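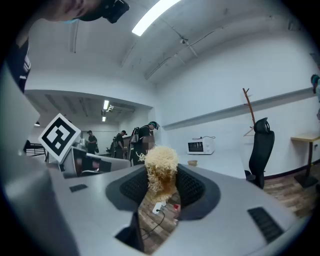 I've had the Rirkell hand gripper on loan for most of December, and I promised a few of you I'd write up how we got on with it before the break. It's the kind you hold in your fist and work yourself, so that what your hand does can later be taught to a robot arm. The selling point is the pair of pads. They're black with a mesh pattern on them, and they face each other across the gap like two little doormats, and I was fairly sure they'd be hopeless with anything soft. So I went looking for the most awkward thing I could think of and ended up with something fluffy, cream and tan, all thin curly strands, a bit like a tuft of dried noodles. There it sits between the pads, bulging up at the top with wisps sticking out on both sides. I was very pleased with that!

Right, the details. The hire kit comes from Erkano, who do the renting and the support, and you get 2 grippers, a charger, a sheet of printed markers and a hard case that is frankly nicer than my suitcase. The hire is by the week. We took the three-week deal, and Widad Majali at Erkano talked me through the setup on the phone one lunchtime (thank you Widad, and sorry about the noise, someone was making soup). It took me most of an afternoon to get going. Noura Geagea did hers in less than an hour, so draw your own conclusions about me.

What I like: it's comfortable for a decent stretch, and the squeeze is gentle at the start of the travel, so you can close up slowly on something light and feel where you are. With the older Khalaf gripper I always went from holding nothing to crushing it, with no middle bit. I also like the opening in the housing under the pads. You can see straight through it to whatever is beyond, and once you've got used to that you stop craning your neck round the side.

What I don't like so much: it's a chunky thing. If you've got small hands, try one before you book. Elie Smadi has hands like shovels and couldn't see what I was moaning about, but Yara Haddadin and I both wanted a rest after a long run. The pads hang on to fluff as well. I was picking bits out of the mesh with tweezers on the bus home, which got me some looks. A wipe with a damp cloth does most of it, but a little brush in the case would be lovely, Rirkell, if you're reading.

Then there's the software, Undau, which you get with the hire. We recorded 304 tries between us over the three weeks and kept 171 of them. Most of the ones we threw out were my own fault (letting go too soon, forgetting to press start, chatting). Undau lets you tag the good ones as you go along, and that saved us a dreary day of sorting at the end. The replay window is slow to open, though, and I never did find out how to rename a batch once it's saved. Shadi Moussa says there's a way. He hasn't shown me.

Would I hire it again? Yes, I think so, mainly for the soft and scruffy jobs. For boxes and tins the Khalaf is cheaper and you won't notice much of a gap between them. If you mean to use it every week of the year, ask Erkano about buying, as the hire does mount up and they'll knock something off for anyone who has had a kit out before.

They're holding up to 13 kits for our readers in the new year. Mention the newsletter when you ring and they'll throw in a spare set of pads, which you'll want if you're planning on anything hairy. Ask for Widad. If you already have one and you've cracked the renaming thing in Undau, please write in and put me out of my misery!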